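Ticket: Heat pump dryer stops before the end (Dralach 960)
Status: Open
Opened: 4 December 2023
Product area: Laundry / Drying
Location: Datanham

Hi there! Me again, I'm afraid. I wrote in through the chat box first but it lost my message, so I'm putting it all in a ticket this time. My Dralach 960 quits partway through the cotton program and flashes the "empty tank" light, even when I've just emptied the tank (and yes, I pushed it all the way back in until it clicked). It started after we moved to the new apartment over on the Gatgate side of town. Before that it ran fine.

Stuff I've already tried, so you don't have to send me the standard list:

Cleaned both lint filters. The inside one was pretty gross. I washed it under the tap, let it dry overnight and put it back. Same light.

Took the tank out and looked at the float. It moves freely and I can hear it rattle.

Ran it with 2 towels in it and nothing else. It got to the last part of the program and then stopped, same as always.

Unplugged it for the whole night and plugged it back in the next morning. It forgot my language setting but it didn't forget the error, ha.

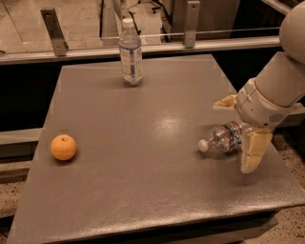 I also checked the floor with a level, because a neighbor told me these things hate a slope. It was leaning toward the back a little. I turned the front feet down until the bubble sat in the middle and ran the towels again. This time it finished! I was so happy I did a full load of sheets right after, and of course that one stopped with the light on. So leveling may have helped some, but it's not the whole story.

UPDATE 1
Thanks for the quick reply! You asked for the cycle counter. I held down the two buttons like you said and it reads 1,497. You also asked about the drain hose. We don't use one here, everything goes into the tank. At the old place it was hooked up to the sink drain, so if there's some part you're supposed to move when you switch over, I'm pretty sure the movers didn't do it and neither did I.

UPDATE 2
Okay, I pulled it out from the wall and found the little hose on the back. It's on the fitting, but there's a kink in it right where it bends. I straightened it and ran the short program, no light. I haven't had time for a full cotton load yet.

One more question while I have you. The Azar parts shop wants $100 for a new pump kit, and I'd like to hold off on that if the hose was the problem. Can I buy only the hose? The sticker on mine is too faded to read, so I'd need the part number from you. I'll run the sheets tonight and add a note here with how it went.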